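Trernbridge Adaptive Sports Forum > Clubs and Sessions > Hall hire and kit

Topic: Seated volleyball or boccia for the February slot?

Started by delyth_t

The leisure centre has offered us one extra session a week from February. It is a 90 minute slot in the small hall. We can put one new activity in it and I need to tell them which by the end of the month. The two that came up at the open evening were seated volleyball and boccia. Please say which you would come to, and whether you would need a lift.

Delyth Trevor

----

parkb
Seated volleyball. We already have the net and it only needs tape on the floor. I can't do much with my legs but my arms are fine and I want something that gets me out of breath.

----

Qusai_M
Boccia for me. I have limited grip and volleyball would mean sitting on the side. With boccia I can use a ramp and play the same game as everyone else. I played at my old club for 3 years.

----

parkb
Fair enough, but ramps are not cheap. Who is paying?

----

Qusai_M
A ramp can be borrowed. The Grarance centre has a spare one and they lent it to the school last year. A set of balls is the only thing we would have to buy.

----

lucinda.p
I would come to either. My concern is getting from chair to floor for the volleyball. The small hall has no hoist. Last time we did floor work it took so long to get everyone down and back up that we lost a good part of the session.

----

parkb
Not everyone needs a hoist. I transfer on my own with a mat and a low bench.

----

lucinda.p
You do, I don't. And two of the people on the waiting list don't either. If it is meant to be open to all then that has to count.

----

RosHolloway
I do the bookings, so a few facts. The hire is £65 a session whichever sport it is. We have £900 left in the kit fund and it has to cover repairs to the basketball chairs as well. The small hall floor is fine for boccia, I checked with the duty manager. Doors are wide enough for power chairs but the accessible toilet is at the far end of the corridor, so allow for that.

----

delyth_t
Thank you Ros. Can the big hall hoist be wheeled through?

----

RosHolloway
No. It is fixed to the pool side and they will not move it.

----

parkb
Then could we alternate? Boccia one week, volleyball the next. I would sooner have half of something than none.

----

Qusai_M
I would not like that much. Boccia takes practice and every other week is not enough to get better. Could volleyball go in the summer, when the big hall is free?

----

parkb
I could live with that if it is written down somewhere and not forgotten.

----

delyth_t
I will put it in the minutes. Unless anyone objects it is boccia from February and seated volleyball in the big hall over the summer. Lifts: send me a message with your postcode.

----

RosHolloway
Separate matter. I have been sorting out the store. If you left anything in there, please claim it before the next session.

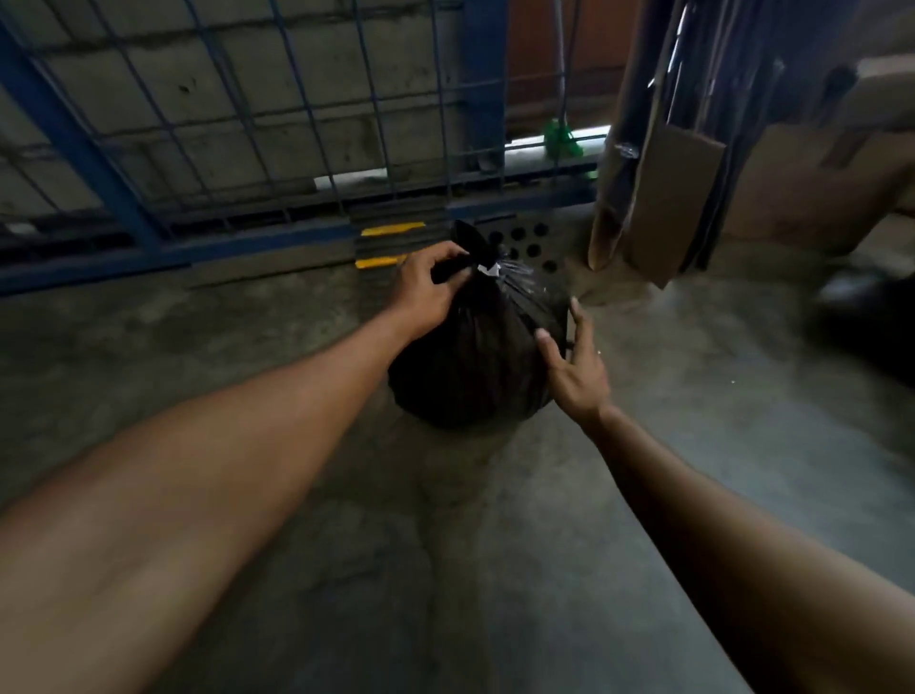
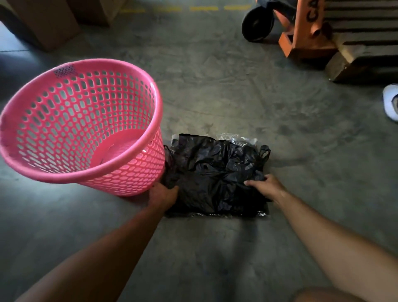

Tied black bag in the first, pink basket in the second.

----

lucinda.p
I think I left a pair of gloves on the shelf, grey with no fingers. Will look when I'm next in.

----

Qusai_M
I've messaged Grarance about the ramp. Will post when they reply.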